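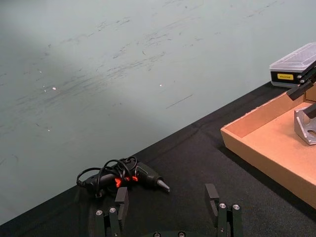

Scuffs on a painted wall come in two kinds. Transfer marks are material left on top of the film, usually rubber or shoe polish. Burnish marks are the film itself, polished by contact. Only the first kind washes off.

Chih-ming Yuen tests interior coatings at Wurnell, in Trenesness. Her rig drags a weighted pad over a cured panel for up to 31 strokes, and gloss is read at a low angle after every 4. Flat paints fail early. Their pigment sits close to the surface, and the pad levels it.

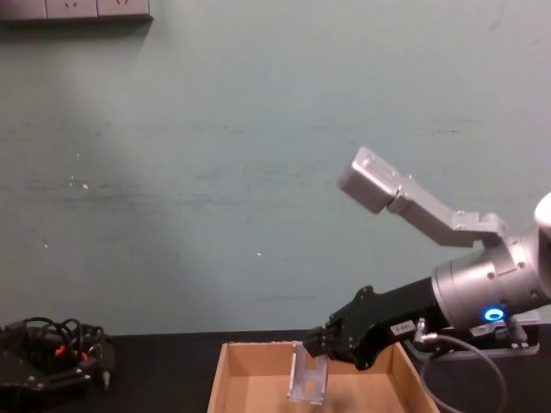 *Pale gray-green wall with faint horizontal smudges, beneath a row of sockets.*

Yuen lets each panel rest 24 hours before washing. Detergent goes on with a soft sponge, from the bottom up, in two passes. Melamine pads are excluded from the test. They remove transfer marks quickly and leave a burnish of their own.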